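Vuvby Engineering Challenge

The Vuvby Engineering Challenge is an annual competition for school and college teams in which pupils design, build and run a small battery-powered vehicle over a measured straight course. It takes its name from the disused airfield at Vuvby, where the first runs were held and where the final still takes place each December. Teams are judged on the speed of the vehicle and on a written design record kept during the build.

The challenge is open to teams of pupils aged 11 to 18. It is split into a junior class, for those up to 14, and a senior class. Both use the same course but have different limits on battery size and vehicle weight.

Background

The challenge grew out of an after-school club run by Lefteris Mitsotakis-Vlachou, a physics teacher who had earlier worked as a brake designer at the engineering firm Eichhorn. Club members had been building model cars driven by compressed air and wanted somewhere longer than the school hall to run them. The owners of the airfield allowed them the use of a short length of the old perimeter track, and later of the main runway.

The first open event drew 13 teams, all from schools within an hour's drive. Compressed air was dropped after the second year following difficulties with insurance, and electric power has been used ever since. Eichhorn began paying for the timing equipment in the same year and has continued to do so.

For several years the event was known as the Vuvby Run. The present name was adopted when the design record became part of the scoring and the organisers wished to make clear that the speed run was only one part of the work.

Format

The school year is divided into three stages. In the autumn of the year before the final, teams register and receive a rule book, a motor and a set of blank record sheets. The motor is the same for every team in a class and may not be opened or rewound. All other parts, including the chassis, wheels, bodywork and control circuit, are left to the team.

Regional rounds are held in late spring, usually in sports halls, over a shortened course. A vehicle must complete two runs without leaving its lane. Those that do so are ranked by their better time, and the leading teams from each region go forward. The summer and autumn are then set aside for changes to the design, all of which must be entered in the record.

The final is run on the main runway at Vuvby, starting at 9 am if the surface is fit. Each vehicle makes one run in either direction, with no more than twenty minutes between the two, and the average is taken. The rule is borrowed from full-size speed record attempts and is meant to cancel out the effect of wind. In the most recent season 206 teams registered, of which 48 reached the final.

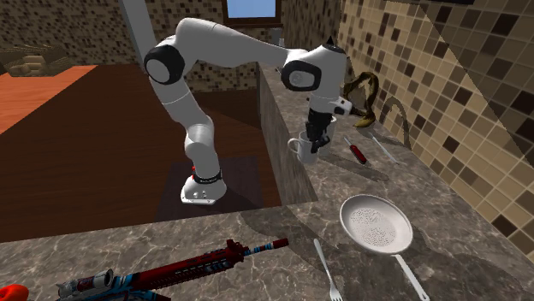
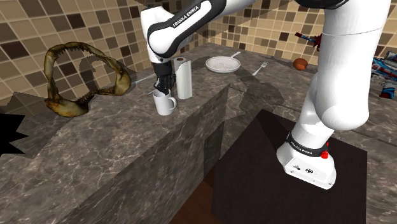 Simulated views of a robotic arm.

Vehicles

Vehicles must have at least three wheels touching the ground and must be no longer than 646 millimetres. The weight limit is set separately for each class and is checked on the morning of the final, with the battery fitted. Guide wires and rails are not allowed. Most teams steer by means of a simple gyroscopic sensor, though a few junior entries still rely on fixed axles set by hand, a method that works well in still air and poorly in a crosswind.

Bodywork has changed more than any other part. Early vehicles were mostly open frames. Enclosed bodies made from shaped foam became common once teams began to share drawings, and since then the usual form has been a low, narrow shell with the wheels partly covered. Wheel failure remains the most frequent cause of a lost run. The rule book advises, but does not require, that wheels be spun up on a bench before the event.

A braking system was made compulsory after a senior vehicle ran past the catching nets and into a drainage ditch. It must cut the motor and slow the vehicle without any signal from the team. Small parachutes, friction pads and reversed motor current have all been accepted.

Judging

A total of 100 points is available. Speed accounts for 50, the design record for 35 and an interview with two judges for the remaining 15. The interview lasts ten minutes, and every member of the team is expected to answer at least one question. Teachers may be present but may not speak.

The design record is marked mainly on how well it explains changes. A team that tries an idea, measures it and abandons it can score as highly as one whose first design succeeds. Records from past winners are kept at the airfield and can be read by appointment.

The overall prize is the Ranus Cup, given by the Ranus Trust, which also meets the travel costs of schools coming from furthest away. A separate Flitell Award is made for the best control circuit. It has been won by junior teams on several occasions and is open to vehicles that did not reach the final.

Records

The fastest average speed in the senior class was set by a team from Flitell College, whose vehicle also holds the record for a single run in one direction. The junior record has been broken more often, partly because the limit on battery size in that class was raised. Times set before the change are listed separately.

No speed records were recognised in the year the final was moved to the perimeter track because of standing water on the runway. The Ranus Cup was awarded as usual, with speed points given by order of finish.

Participation and reception

In the most recent season 486 pupils took part in the junior class. The organisers publish the figures each year, broken down by age and region. Rural schools have been well represented from the start, while city schools joined in larger numbers only after the regional rounds were introduced.

Teachers have generally welcomed the scheme, though some have criticised its length. A build that runs over two school years can lose members when pupils change classes or sit examinations, and a shorter version for the summer term has been tried in one region. There has also been disagreement about the cost of materials. A spending limit was brought in for the junior class, with receipts to be attached to the design record. The senior class has no limit, but teams must list any parts that were given to them.

See also

Eichhorn
Flitell College
Model car racing
Ranus Trust
Vuvby airfield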